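Report on the Loss of Grip at Garberg House

Filed with the Office of Domestic Machines, Skamonora, 23 January 2026 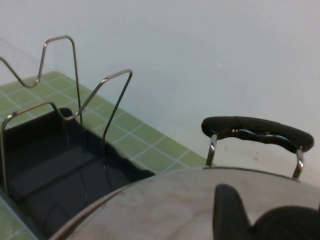
Uthai Paisan asked that the word "loss" be struck from the title before the report went any further. A loss of grip, he wrote in the margin of the first draft, is what happens when a hand opens and should not. The unit at Garberg House had done the opposite. It had taken hold of a lid and had declined to let go, and he wished the title to say so.

The request was considered and denied. The Office has two headings for events of the hand, Loss and Injury, and no person had been injured. The draft was returned to him with the title unchanged and his note attached as Appendix A.

The facts as established are these. Garberg House is a residence for retired employees of the ferry line. Its kitchen has been served since the spring by a single arm of the Dikik type, installed under contract by Nartey, and assigned to the washing and racking of cookware after the evening meal. The arm had completed 300 evenings without an entry in the fault log. On the evening in question it washed a quantity of plates, which it racked, and a pot, which it also racked. It then took up the lid, carried it to the rack, and stopped.

The arm did not sound its alarm. The alarm is tied to force at the fingers, and the force was normal. It was also tied, until the revision of December, to time spent without motion, but that condition had been removed at the request of several residences, where the alarm had been waking people. Garberg House was not among those that had asked. The revision was sent to all sites.

The night attendant found the arm at her first round. She observed that the lid was in its grip and that the indicator at the base showed green, and she concluded that it was working. She made the same observation at her second round. At her third she spoke to it. Asked by the Office what she had said, she replied that she had told it to go ahead. It is noted that the Dikik type has no microphone.

In the morning the cook required the lid. She is a person of considerable experience and had signed the safety card, which states that no part of the body is to be placed between the fingers and the work. She placed no part of her body there. She put a wooden spoon there. The arm responded by raising its holding force from 61 to 128 units, as it is designed to do when an object begins to slip, and the spoon broke. A piece of it was later recovered from the flour bin. The cook then pressed the red stop.

Under the contract, the red stop removes power from the joints. It does not remove power from the fingers, on the principle that a unit carrying a full pan over a person's feet should not drop it. The Office has reviewed this principle and continues to support it. The effect at Garberg House was that the arm went slack from the shoulder down, settled onto the counter under its own weight, and went on holding the lid.

Breakfast was cooked in an uncovered pot. The residents were told that a technician had been called. Several of them came to the kitchen door to look, and a chair was brought for one, and afterward more chairs.

Uthai Paisan arrived before noon. His own account is given in full in Appendix B and is summarized here. He disconnected the unit at the wall, waited the required two minutes, and opened the fingers with the hand key. The lid came away without damage. He then read the memory of the unit, and found in it the reason for the stop.

To rack an item, the arm must first choose a slot. It scores each open slot from 0 to 1 and proceeds when one score is clearly higher than the rest. Where two scores are equal, it looks again. A small difference in the light, or a small movement of the wrist, is nearly always enough to break the tie. On this evening the two best slots had scored the same. The arm looked again, and they scored the same. It had looked again, without interruption, until the cook pressed the stop, and each time the figures had agreed to the last place.

The representative of Nartey stated that such a tie was not possible. He was shown the record. He then stated that it was not possible for it to continue, and was shown the rest of the record, which took most of an afternoon. He asked for a copy.

The Office finds as follows. The immediate cause was the absence of any rule for ending a tie. The contributing cause was the removal of the time alarm at a site that had not requested it. The green indicator was found to mean only that the unit had power, and the card at the base of the arm, which describes it as meaning "all is well," is to be replaced at every residence. The red stop is to be labeled with what it does and what it does not do. The hand key is to be kept in the kitchen, on a hook, and not in the van.

Nartey has supplied a correction. After the second look, the arm will now take the slot on the left.

One matter remains open. In the course of testing the correction, Uthai Paisan stood at the counter with the lid and attempted to rack it himself, in order to time a human hand against the arm. He reports that he held it over the rack for a while. Either slot would have done. One of the residents, a former purser, called out to him from the chairs that the left was perfectly good, and another said that they had always used the right, and there followed an exchange of views which he did not write down.

He has asked that this be entered in the report. The Office could not find that it bore on the fault, but there is no rule against including it, and it is attached as Appendix C. The time recorded for the human hand has been left blank at his request.

The arm was returned to service the same evening. The cook has been issued a new spoon.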